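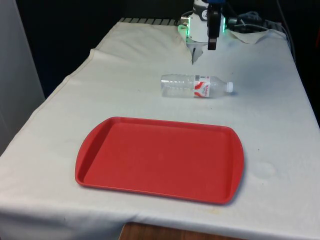
Project Report: Setting and Clearing a Table at the Dendero Cafe

Our group wanted to know how fast a cafe table can be turned over, and I loved working on this one! We practiced with a red plastic serving tray, a water bottle and a white tablecloth, and clocked 40 clearings in all. Carrying everything on the tray beat carrying things by hand - our best run took 80 seconds. Bottles were the tricky part, so next term we want to try 2 tray sizes and a grippy mat.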